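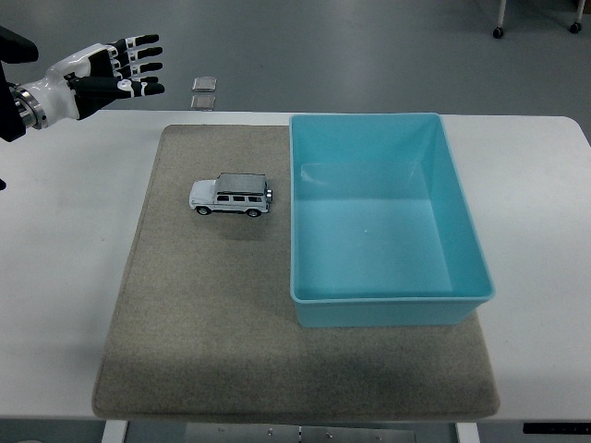 White table, grey floor, Wednesday morning.

3 June 2020

So the Manzano tanker is finally finished! I started it in September, which is a bit embarrassing for a kit with 99 parts, but I got stuck on the rear axle for most of the summer and then I got stuck on being cross about the rear axle, and you know how that goes.

For anyone who hasn't met one, Manzano did a little run of 1:60 trucks, resin cabs with white metal bits, and they come in a plain box with a sheet of instructions that has been photocopied from a photocopy. Mine had two left mudguards. I wrote to the shop and Rosário Nogueira, who must have the patience of a saint, dug through his spares tin and posted me a right one plus a spare set of mirrors (I'd already lost one down the heating vent, so thank you, Rosário!).

The colour gave me more grief than the building did. The tanker I remember as a kid was a sort of custard cream, and I went through three tins of Zimau enamel trying to get there. Their "ivory" dries much too grey and the "old cream" is practically yellow. In the end I mixed the two, with a drop of leather brown on the end of a toothpick, and it came out lovely. Did I write down the proportions? I did not. If I ever have to touch up the back end I'm in trouble.

Decals next. I soaked them far too long the first time and the door crest curled up like a potato chip, so I cut another one off the spare sheet and went slower. Warm water, not hot, and leave it alone until it slides. I keep having to learn that one over again. The stripe down the side of the tank is in four pieces and there's a join near the ladder that I can see and my sister can't, so I'm going with her opinion.

Now for the part where I spent money. Albertina Lobo is thinning out her shelves before she moves to a smaller place, and she put up a list of 262 models, mostly European buses and delivery vans, nearly all boxed. I read it twice with a cup of tea and a highlighter. I'd promised myself two. I came home with five, including a Jurkus bread van in the dark green, which I have been after for years and years, and an Onari coach with the opening luggage doors. The coach has one hinge gone but the door is still in the box, wrapped in a bit of tissue, and I think a snip of fine brass wire will sort it out.

She also threw in a shoebox of loose wheels "for the bits pile". I spent a whole evening sorting them into an egg carton by size and it was the nicest evening I've had in ages.

My spreadsheet now says 1,277, which includes the broken ones and the ones in the garage, and I really do need to do something about the garage. The plastic tubs are fine but the cardboard ones are getting soft at the corners and I don't trust the humidity out there, especially with the older tires, which go sticky and eat into the plastic rims if you let them. Does anyone here take the tires off for storage? I've read that you should, and I've read that you'll split half of them trying.

Next on the bench is the Onari hinge, then probably another Manzano, the flatbed this time, if I can face those axles again. I'll put the tanker's paint notes up once I've worked out what I did. And if you've got a spare Jurkus van roof rack rattling around in a drawer, any colour, please leave me a comment. I can swap mirrors.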